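Worktop sealing and joint care: frequently asked questions
Skoltadeo Surfaces Help Desk
June 21, 2023
14 comments | 69 shares

Which worktops does this page cover?
Laminate, solid surface and natural stone tops supplied through the Drinton and Endis showrooms. Timber tops need oiling and have their own page.

How do I know if my top needs sealing?
Laminate and solid surface never do. For stone, put a teaspoon of water on a clean area and leave it for ten minutes. If the stone darkens, it is taking in water and should be sealed. Test near the sink and again near the hob, as wear is rarely even.

Does a marble pattern mean the top is marble?
No. Printed and moulded tops carry the same veining. Check the order sheet, or look at a cut edge: in stone the veins run through the full depth, and in laminate the pattern stops at a thin surface layer. Do not seal a top until you know what it is. Sealer left on laminate dries to a sticky film.

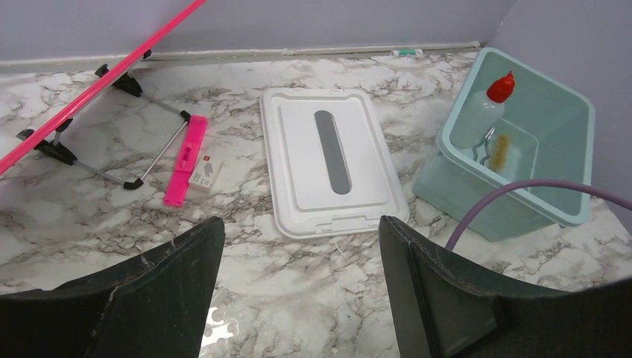
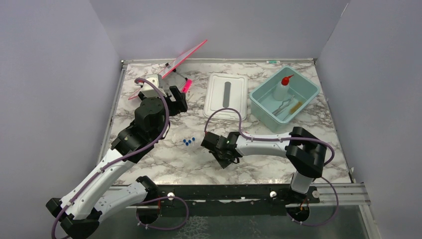
Marble-patterned surface with grey veining, against plain pale walls.

What should go in the joint between the worktop and the wall?
A flexible sealant. Grout and decorator's filler both crack there, as the worktop and the wall move by different amounts through the year. Use a neutral-cure silicone on stone. Acetic-cure types (the ones that smell of vinegar) can etch marble and limestone.

How wide can the gap be?
Up to 6 mm can be filled with sealant alone. Between 6 mm and 12 mm, push in foam backer rod first. Anything wider needs a trim strip or an upstand.

The old sealant has left a ragged edge. Can I go over it?
New silicone does not bond to old. Cut out the bead with a plastic scraper, soften what remains with a silicone remover, wipe down and leave overnight. Mask both sides before applying the new bead, and pull the tape while the sealant is still wet.

How far does one tube go?
A standard 310 ml cartridge gives roughly 11 metres at a 6 mm bead.

How long is the top?
Stock lengths are 3000 mm. Depths are 600 mm and 900 mm. The 785 mm depth was dropped last September and can only be had to order, with no returns.

Can I use bleach?
Not on stone, and not on a silicone joint as a routine cleaner. Washing-up liquid in warm water is enough for daily use. For mould on a joint, use a diluted mould spray, rinse after five minutes and dry. If the black marks stay, the mould is inside the bead and the bead has to be replaced.

Does resealing affect the guarantee?
No, provided the sealer is water-based and the date of application is written on the guarantee card.

Was this helpful? Yes (41) No (6)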